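Packing robot back on the job at Hekside after Monday stoppage

Two-armed unit at Pemden's Hekside site kept squeezing after it should have let go, and the company's account leaves a few gaps

The two-armed packing robot that Pemden has been talking up since the start of the year spent most of Monday switched off after one of its grippers failed to release when it was told to.

No one was hurt. Pemden was keen to get that sentence into its statement early, and then again near the end. What the statement doesn't say is why a machine described in March as "safe to stand beside from day one" had to be shut down at the wall by a worker who couldn't get it to open its fingers any other way.

According to a notice put up for staff, the fault happened at a bench where the robot, supplied by Jondosix, picks up boxed items and puts them into small trays. The left gripper closed on a box, received the command to open and stayed closed. The arm then tried to carry on with its next move with the box still in its grip. A worker pressed the stop button, which halted the arm but did nothing for the gripper, and the power was cut 18 seconds later.

Jondosix says the gripper is meant to hold on when the arm is stopped, so that it doesn't drop things on people. Fair enough. But staff say they were told in training that the stop button would "make everything go slack", and that is a very different promise. If your sleeve is in there, you'd want to know which version is true.

Derek Whiteley, who looks after the day shift at Hekside, said the robot had thrown up the same error before.

"We'd had it 3 times in the fortnight," he said. "You clear it off the screen and it goes again. That's what we were told to do with it, so that's what people did."

Pemden would not say whether those earlier errors were logged, or whether anyone at Jondosix had seen them before Monday. A spokesperson described them as "minor interruptions of a kind expected in any rollout" – a phrase that could cover nearly anything. The company did confirm the robot had done 305 hours of work on site, well short of the first scheduled service.

The supplier's early finding is a sensor in the gripper that reported the fingers as open when they were shut. The part comes from Kocabaş, and Jondosix says it will be replaced on both arms. It has not explained how a bad reading from one sensor could send the arm off on its next move with nothing else checking whether it was still carrying something. Asked about that twice, it sent the same two-line reply both times.

The robot was running again before the end of the week, at reduced speed.
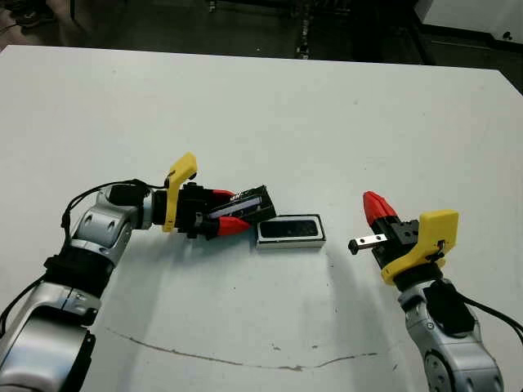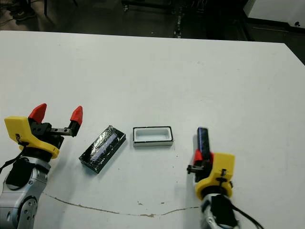 Each arm at the Hekside bench ends in a gripper with at least one red fingertip.

What changes now

Pemden says workers must stay 5 paces back from the bench whenever the arms are powered, which sits awkwardly with the sales pitch that people and robot would share the one table. Anyone clearing an error has to write it down and call the shift lead before restarting. The training notes on the stop button are being rewritten, and staff who did the earlier session will be asked to sit through it again.

Whiteley said he was glad of the new rules but wanted to see them last past the first busy afternoon.

"Everyone's careful the week after," he said. "Ask me again when we're behind on orders."

There is no plan for an outside inspection. Jondosix will write the report on its own machine, and Pemden will decide how much of it the staff get to read. The company said it expected to have the report in July and that the second robot, due at Hekside over winter, was still on order.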